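Notebook, bench 3, table items
June 22, 2024

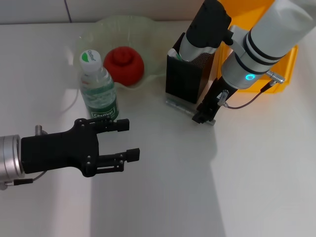 Bench 3, white top. Cestbon water bottle, green plate with the red piece in it, black pen holder.

Started the item sheet for this table. Entries so far:

Bottle. Cestbon, clear ribbed body, white screw cap, green label low down. Nearly full. Log the fill level with every weighing, as the December sheet left it out and those numbers can't be compared with anything.

Plate. Translucent pale green, ruffled rim. Hard to pick out against the white top; the rim reads better than the middle. Measured across the widest points of the rim: 256 mm. Used the Groler calipers for the small items and the steel rule for this one.

Red piece. Sheet says "apple", the old label in the Zirkitgate list says "tomato". Entered as "red, round" until somebody settles it. Surface is lumpy, so take the diameter at three positions and write down all of them. Mass 20 g on the Tuken scale.

Pen holder. Black, rectangular, mesh-like sides, open top. Mass 129 g empty. Weigh it again with contents and note what was in it.

Scale drifted a little after warm-up. Re-zeroed before the pen holder, not before the red piece, so repeat that one.

To do: matte gray sheet under the plate, see if the outline improves. Ask at Liao whether they still have the same plate in a darker green. Copy the masses into the shared table once the repeat is done.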